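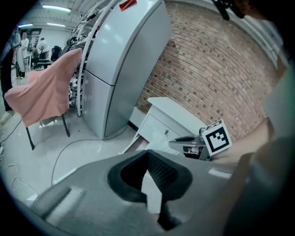 A reader wrote in last September to ask why a film site would spend 14 paragraphs on a short that most people will never get to see. Fair question! My answer is that those are the ones I most want to talk about.

I started Plernetti as a place to dump my notes after screenings at the old Rallmont (two screens, terrible coffee, wonderful programming), and it kind of got away from me. We're up to 266 reviews now, plus festival diaries and a long, rambling series on Makowska, the little distributor whose catalog I've been working through since college.

I write most of it myself, usually late, usually with the credits music still going in my head. I don't give stars. I do spoil endings, but I'll warn you first.

The newsletter goes out to 3,706 of you, and I read every reply, even the angry ones about my Gristley festival piece (I still think the closing film was 20 minutes too long). If you've got a screener or want to argue, use the contact form.

Page updated 26 Jan 2021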